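Huvia school kitchens to drop single-use cutlery

School canteens in the town of Huvia will stop giving out single-use cutlery from January, the town office said in a short notice to parents. The change concerns 4 schools, where 425 children eat lunch on a normal school day.

Until now the canteens have ordered their cutlery in boxes from the supplier Petkov, together with the paper napkins. The contract ends in December and the town has decided not to renew it. Napkins will be bought separately. 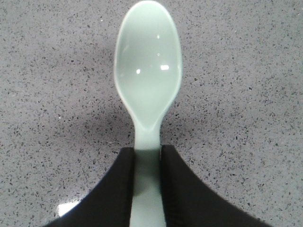 A pale green plastic spoon.

Each child will receive a set with a spoon, a fork and a small bag, paid for by the town. The sets stay at school and are washed in the kitchen after lunch. Parents who prefer to send cutlery from home may do so, but it should carry the name of the child. Knives from home are not allowed in the two youngest classes.

The biggest question in the autumn was the washing. The kitchen at the Riven street school has only one old dishwasher, and the staff there told the town they could not manage more dishes in the same working hours. A second machine is now ordered, and the lunch break at this school will be longer by some 2 minutes,
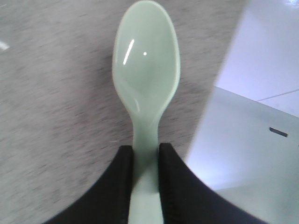
so that the children have time to bring the trays back. The other three kitchens have enough space and will keep their present schedule.

The neighboring town of Clalledia made the same change last year. According to the Huvia office, 42 sets were lost there in the first term, most of them forks, and for this reason Huvia has ordered some extra. Lost sets will be replaced once without payment.

Questions can be sent to the school office until the end of the month.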